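Veronika Sutter does not believe in decluttering, and she would like her money back

Veronika Sutter paid £100 for a course that promised to empty her house and calm her mind. She finished it in October. The house, she admits, is emptier. The mind she will not discuss.

"I was told I'd feel lighter," she says, pouring tea into the only two mugs she was allowed to keep. "I felt like a woman who had given away her fish kettle."
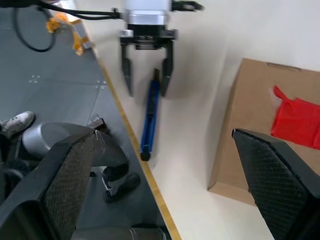
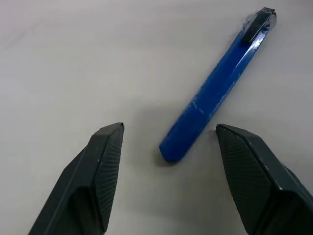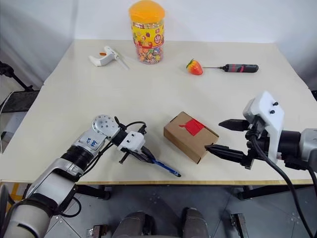
Last picture: sweets, a glue gun and a strawberry that no one could eat.

Sutter spent most of her working life selling furniture, which may explain her low opinion of people who tell others to get rid of it. The course was run by a firm called Allgate, and it came as 14 lessons by email with a telephone call at the end. Each lesson gave her a room or a cupboard and a question to ask of everything in it. Did she use it? Did she love it? Would she buy it again today?

"Would I buy a tin opener again today? No, I've got one. It's a daft question."

She did as she was told all the same, and kept a list in a school exercise book. By the end, 937 things had left the house. I ask to see the book and she slides it over. There are a great many teaspoons. There is also a line reading "Dad's level", crossed out, written in again and crossed out a second time.

I had come expecting to argue the other side. I have moved house often enough to resent every box I own, and I find it hard to get sentimental over a teaspoon. But when I ask Allgate's founder, Chaiwat Somboon, what evidence he has that people are happier afterwards, he gets vague rather quickly.

"People write to us," he says on the phone. "They say they can breathe."

How many people? He would have to check. Does anyone get in touch a year later? Some do. Has he ever asked the ones who didn't? There is a pause. "I think if somebody is unhappy they tell you," he says, and perhaps he believes it. Sutter says she wrote to them twice.

He is more convincing on the subject of grief. Somboon cleared his mother's flat in a fortnight and says he would not wish the job on anyone. "My children won't have to do that for me." It's a fair point, and I put it to Sutter.

"Then his children will have nothing to fight over," she says. "That's a loss too."

What became of it all is another matter. The course says to "release" things and is silent on where they go. Sutter's went to a charity shop called Lavanlow, at the bottom of her road. Maricruz Ayala, the manager, is polite about the donations and less polite about the fashion for making them.

"January is dreadful. We get bags we can't sell and then we pay to have them taken away," she says. She did sell the fish kettle, the same afternoon, to a man who did not haggle.

Sutter has since been back to the shop, more than once. She has bought a lamp, a set of pastry cutters and four teaspoons, one of which she is fairly sure was hers. The level was gone by the time she asked after it.

She still gets the emails. The latest invites her to do the course again at a lower price, and she reads it out to me in full, holding the phone at arm's length.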